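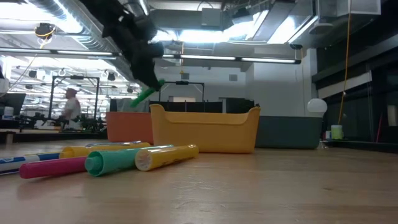
Markers and plastic bins on a table at the Brunberg open day.

Brunberg Paper Mill open day, November 2024

The mill at Brunberg opens its gates to the public twice a year, once in April and once in the fall. I had missed the spring one, so I signed up for the second as soon as the list went up. Tickets are free but you do need one, and they check names at the gate. Parking is in the field across the road from the log yard. Wear boots. The field was soft and a couple of cars needed a push to get out.

We were met in the old canteen by Seema Rajput, who runs the pulp side of the mill and led our tour. She handed out earplugs, safety glasses and orange vests, and went over the rules: stay inside the yellow lines, no loose scarves, no photos in the control room. Then we went straight out to the yard.

The mill no longer takes in logs of its own. The yard still has the name, but what is stored there now is baled waste paper, stacked higher than a house and sorted by grade. Office paper is at the north end, cardboard at the south, and newsprint in between, with less of that every year. Rajput said the newsprint pile used to be the biggest and that the mill nearly closed when it started to shrink. They switched to packaging board instead. Most of what leaves Brunberg now ends up as boxes for dry food and shoes.

From the yard we followed the conveyor in to the pulper. This is a steel tub with a rotor at the bottom, and it works much like a kitchen blender. Bales go in at the top with a lot of water and come out as gray soup. You look down on it from a walkway. The smell is not as bad as people in town say – wet cardboard mostly, with something a bit sour behind it. Staples, tape and plastic get caught on a long rope of wire that hangs in the tub and is slowly winched out. The rope was on a trolley outside, as thick as a tree trunk, with bits of shopping bag sticking out all over.

After the pulper come the screens and cleaners, which are all closed tanks and pipes, so there is not much to look at. Our group moved through fast. A diagram on the wall would have helped.

The board machine is the main attraction. It is in a hall of its own and is 230 feet long. It was built by Brunner and has been rebuilt twice since. At the wet end the pulp is spread on a moving mesh and the water drops out through it. Then it goes through the presses and over a long row of steam-heated drums, and at the far end it comes off as dry board on a roll. It is very warm in there and too loud for talking, so Rajput held up printed cards at each stop with a few lines about what we were seeing. I thought that worked well. She let us feel samples of the sheet from before and after the presses. The first one fell apart in my hand.

We spent 20 minutes in the control room, which I could have doubled. Dinesh Joshi was on shift and took questions while keeping one eye on his screens. Someone asked what happens when the sheet breaks. He said an alarm goes off, everyone runs, and on a good day they are making board again before the coffee is cold. On a bad day it takes most of the shift. He also explained how they measure moisture across the sheet and why the edges give the most trouble. He has worked on the same machine since leaving school.

The last stop was the water treatment plant, down by the river. The mill uses its water several times over before letting it go. There are settling ponds and a large round tank with a slow arm going around in it. A man in our group who fishes downstream had a long list of questions about temperature and color, and got proper answers to most of them. The test results are posted by the gate every month, and you can ask for older ones at the office.

Back in the canteen there was coffee, soup and a table of board samples to take home. I took a few of the heavy white ones, which are good for mounting prints. The historical society had put up old photos of the mill from when the logs came down the river from Ernero, with men standing on them in flat caps. Their booklet costs $4 and is worth it for the maps alone.

Almost 300 people came over the day, according to the woman at the gate. The groups were kept small enough that everyone could hear, at least outdoors. The tour takes two hours and there are a lot of metal stairs. Children under eight are not allowed on the tour itself but can stay in the canteen.

If you are coming by bus, take the Erport line and get off at the bridge. The stop marked Brunberg Mill is on the wrong side of the river for the gate. The next open day is in spring, and the list goes up on the town website a month before.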